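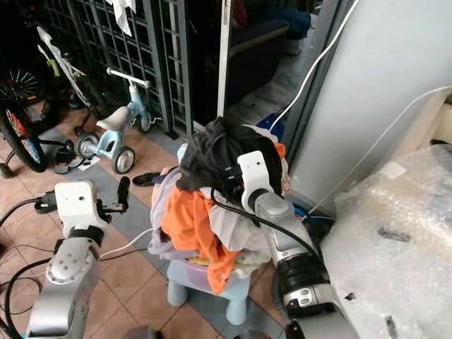 Friday, 6:40 a.m.

Meter reading before breakfast: 1644. Battery bank full overnight, no load except the fridge and the router. Dew on the rain gauge again but nothing in the tube.

The main job today was the well pump. Pressure has been dropping at the kitchen tap since the start of May, and the pump has been cycling every couple of minutes with nobody drawing water. I shut off the breaker, closed the valve to the house and watched the gauge. It held at 40 psi for as long as I stood there, which clears the check valve and the line down to the well. That left the tank.

Tapped the side from top to bottom with a screwdriver handle. Dull the whole way. A good tank rings hollow in the upper part. Pressed the pin on the air valve and got water, so the bladder has failed and there is no point in pumping it up again. The tank is a Kasprzak, the short model, installed by the previous owners. The label has no date on it that I can read.

Drove to Hestlow for a replacement. The counter there carries a tank with the same base height but the outlet is a size larger, so I also bought a brass reducer, thread tape and 2 unions. I should have put unions in years ago. The old tank had to be cut out with a hacksaw, and draining it took longer than the cutting. The drain cock was packed with rust and I had to clear it with a piece of fence wire. Carried the last of the water out in the dishpan.

New tank in by 3 p.m. Set the air charge to 38 with the tank empty, cut-in at 40. One joint wept on the first try — the reducer, cross-threaded by me. Took it apart, cleaned the threads, wrapped it again. Dry after that. Opened the taps one at a time until the air cleared. Ran brown at first, then clear.

Timed a full draw at the kitchen tap: 17 gallons in the trash can before the pump came on. That is more than the tank is rated for, so either I read the sheet wrong or the mark on the can is off. Will repeat it with the five-gallon bucket.

Other items. The road to Binville is down to one lane at the culvert and the gravel trucks from Dustholm are using our side as a turnout. The shoulder is already soft. Left a message with the county about it and got the recording.

Beans are up in the first row, patchy in the second. Soil thermometer read low for the date at four inches, so I am holding the squash back another week.

Need: pipe insulation, a spare gauge, hacksaw blades. Old tank is behind the shed until I find out whether the Hestlow yard takes them with the bladder still in.

9:15 p.m. Checked the reducer with a paper towel — dry. Pump has not cycled since supper.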